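Support ticket 267: Orkcombe holiday listing, wrong ferry times and missing rooms
Status: Resolved
Opened by: Triin Raudsepp, Camenzind Stays
Product: Toria trip planner, hosts' edition

Opening message

Hi team! First up, I love the new destination guides. Our Orkcombe page is getting more visitors than it ever did on the old site, and guests keep telling me the walking maps are terrific. I've got three problems though, and August is our busiest month, so I'd be thrilled to get them sorted.

1. The ferry timetable on the Orkcombe guide is showing winter sailings. Guests are being told the last boat leaves at 4:15 pm when it goes at 7:40 pm.
2. The brick room at the harbour end doesn't turn up when people filter by "ground floor".
3. The distance from the jetty to our front door shows as 19 kilometres. It's a five-minute stroll, even with a suitcase and an ice cream!
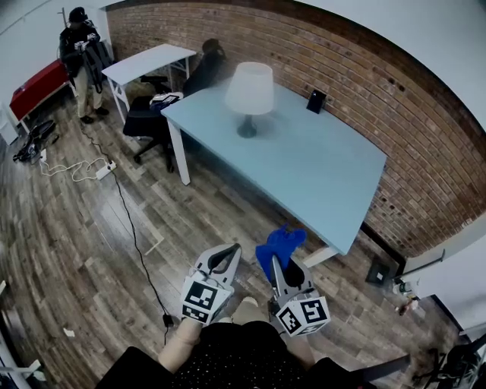

Reply from support, 9:20 am

Thanks Triin, what a great write-up, and good on you for numbering them. Could you tell us which browser you're in, and whether the ferry times are wrong when you're logged out too? Please also open Property, then Location, and send us whatever is in the "Nearest landing" box.

Triin, 9:48 am

Firefox on the laptop, and I tried my phone as well. Same times logged in or out. Nearest landing says "Orkcombe North", and I reckon you've cracked number three already! North is the old cargo wharf on the far side of the headland. We want Orkcombe Town.

I changed it and saved. The distance now says 0.4 km, hooray. The ferry times haven't budged.

Support, 10:35 am

Brilliant, that's one down. The timetable is a separate matter. Each guide keeps a saved copy of the sailings, and yours was still attached to the North landing. We've cleared it from our end and asked for a fresh one. Give it 60 minutes and reload the page.

For the filter, go to Rooms, open the harbour room and look at the "Level" field. If it's blank the room gets left out of every floor search. Listings brought over from the old site often have that field empty.

Triin, 11:50 am

Ferries are right! All the summer sailings are there, including the late one with the sunset over the breakwater, and that's the one I tell everybody to catch.

Level was blank, you were spot on. I picked "Ground" and hit save, but got a red message: "Description exceeds 2,000 characters." I'll confess I do go on a bit about the bakery, the tide pools and the Saturday-style market that now runs most mornings.

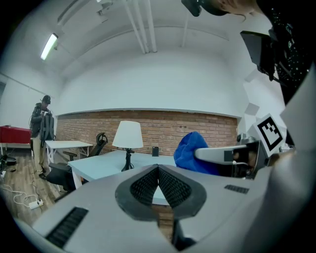 The thing is, I didn't touch the description at all, I only changed the level. Does the whole form get checked every time? I'm happy to trim it, but I'd hate to lose the paragraph on the coast path. It has the bus stop, the water taps and the bit where you need proper shoes.

Support, 1:10 pm

Yes, the whole form is checked on every save, and the old site had no limit, so long descriptions come across fine and then get stuck at the first edit. Keep your coast path paragraph! Paste it into Local Tips, a separate box with its own allowance. It'll show up on the guide page under the map, where walkers are more likely to spot it.

Triin, 1:42 pm

Done, saved, no red message, and the room comes up under "ground floor" straight away. The path notes look fantastic under the map. I'm going to move the tide pool notes over this arvo too.

One small wish while I'm here: could the form show a running character count as you type?

Support, 2:05 pm

Love it. We've passed the character count along as a feature request and linked it to this ticket. Closing this one now, but just reply if the sailings slip back and it'll reopen by itself. Enjoy the summer rush!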